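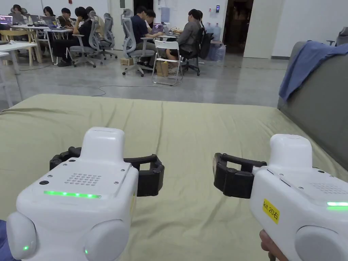 How Does a Robot Learn to Fold a Shirt?

Folding a shirt is easy for you. For a robot, it is a hard problem, and most of the hard part is software. Software is the set of instructions that tells a machine what to do.

Step one: seeing

A camera gives the robot a picture made of tiny colored dots. The robot does not know what a shirt is. A program has to sort the dots into groups: these belong to the cloth, and these belong to the bed. Engineers call this perception.

Cloth makes perception tricky. A cup keeps its shape when you move it. A piece of cloth can look different every time you drop it. 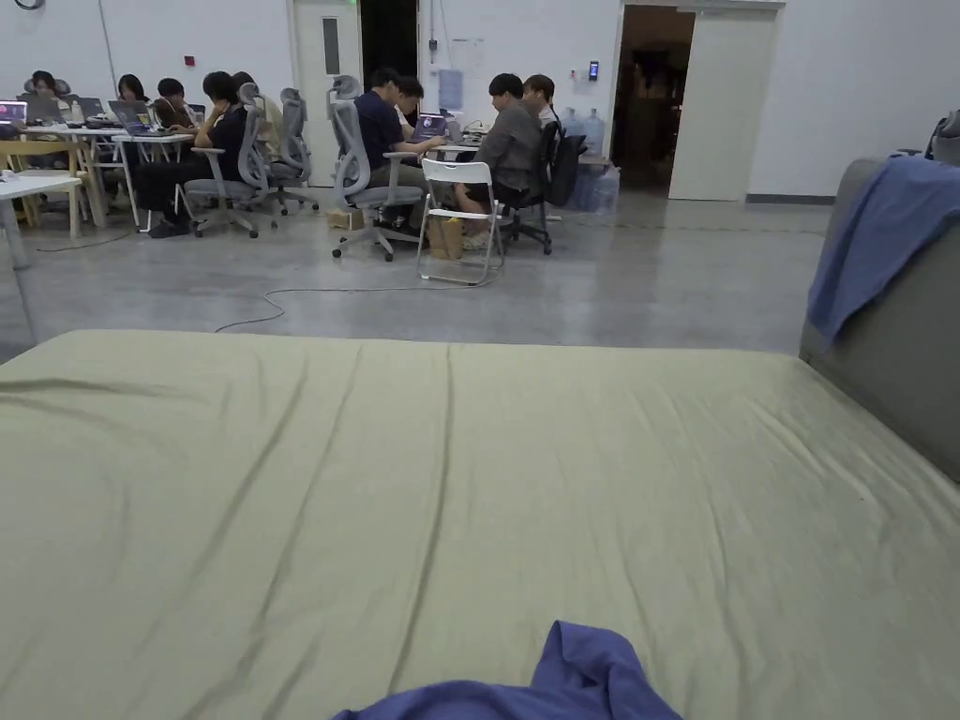
A crumpled cloth on a bed. The software has to find its edges.

Step two: planning

Next, a program called a planner picks where to grab and which way to pull. Kylie Whitcombe writes planning software called Pluvora. Her program learns from 3000 short recordings of people handling clothes with grippers they hold in their hands. It looks for patterns, such as people often grabbing a corner first.

"If you want to teach it one kind of fold, you have to show it lots of messy starts," she says.

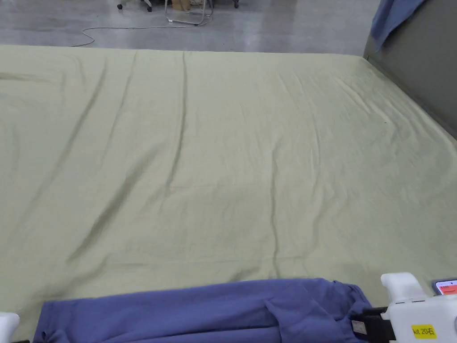
Step three: moving

The last part is called control. It turns the plan into small motions and checks each one. If the cloth slips, the control program can stop and ask the planner for a new plan.

Try it yourself

Drop a T-shirt on your bed five times. Draw its outline each time. Do any two drawings match?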